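Stivton Memorial Register Book, 560 lines

Funeral guest books are a crowded shelf, and most of what gets said about them is fluff. We sell this one because families keep asking for it, and because it does a plain job at a fair price. Whether you need it at all is another matter. Read on before you order.

What you get

One hardcover book with room for 560 signatures, a page at the front for the name and dates, and 13 blank sheets at the back for longer notes. The maker calls those the "memory section." They are blank sheets. Two ribbon markers are sewn into the spine. The pen is sold separately, and the one Stivton offers is not worth what they charge for it.

Do you need the big one?

Probably not. The Madigan book has fewer lines, costs less, and lies flatter when open. Buyers pick the larger size out of worry that they will run short, and then most of the pages stay clean. If the service is at a large church, or the person taught school for a whole career, go ahead. For a graveside gathering, save your money.

About the "archival" paper

Stivton prints the word on the wrapper and we have asked them twice what they mean by it. The answer was that the paper is acid free. Good, but so is the paper in nearly every book we carry. We would not pay extra for the word. What matters more is the ink, and a cheap gel pen will smear on this stock if the page is turned too fast -- put out a ballpoint. 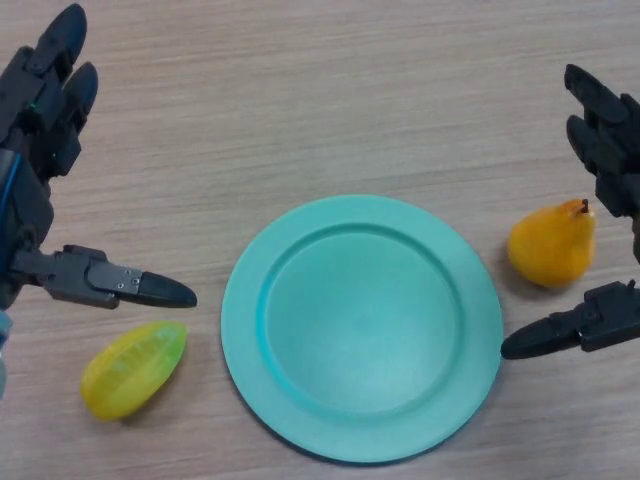 Name on the cover

Stamping takes five working days. Please have two people check the spelling before you send it, dates included. We stamp accents and special letters at no charge, so type the name the way the family writes it. Stamped books can't be returned.

What buyers told us

"Solid book. The ribbons started to fray before the service was over, but it held up fine on the stand." -- Peadar Conneely

"I was talked into the matching Vastemex candle set somewhere else and regretted it. The book alone was plenty." -- Raili Mäkelä

"Lines are a little tight for older hands. My uncles signed across two." -- Iddrisu Mahama

Shipping and returns

Unstamped books ship the next working day and can come back within 13 days if the wrapper is still on. We don't sell rush service on stamped orders.

Prices on this page last checked 6 February 2019.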